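Nelia Pottery Open Day, March 2023

The Nelia pottery opens its doors once a year, and this time we drove over from Fontes to see it. Parking is in the field behind the Diltach feed store, a short walk from the gate. Entry was free, but you had to sign up for the tour at a folding table inside. Groups went in every half hour.

The tour starts in the clay room. Clay comes in by truck and is mixed with water and scraps from the week before. It was loud in there and hard to hear the guide. The forming room was better. Most of the small bowls are shaped on a wheel, and the bigger pieces are still thrown by hand.

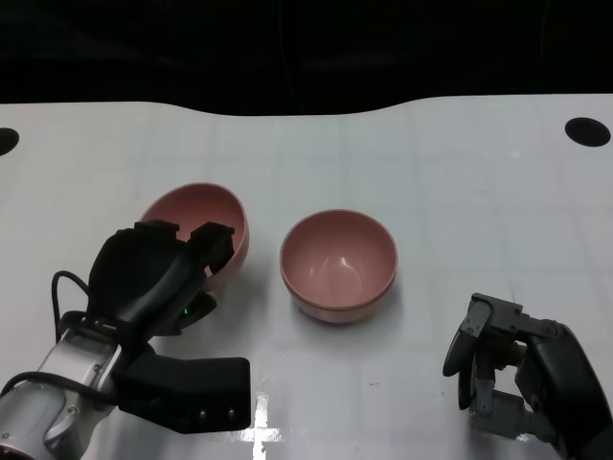

Glazes are mixed on site from dry powder. The works has 272 recipes on file, though only a few are used in a normal month. Firing takes place in 3 gas kilns, and the largest holds almost 950 pieces. We were allowed to stand next to one that had been unloaded - it is bigger than our garden shed. A full firing with cooling takes two days. 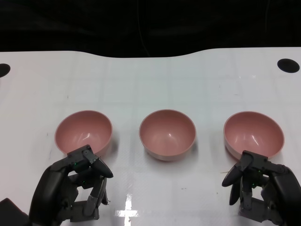 The seconds shop was crowded by noon. Prices started at 4 dollars for a saucer, cash only. We bought two mugs and a lidded jar with a small chip. Lunch was soup from the Flaltedari bakery van, and the line for it was long. Bring a coat if you go - the kiln yard is open on one side and windy.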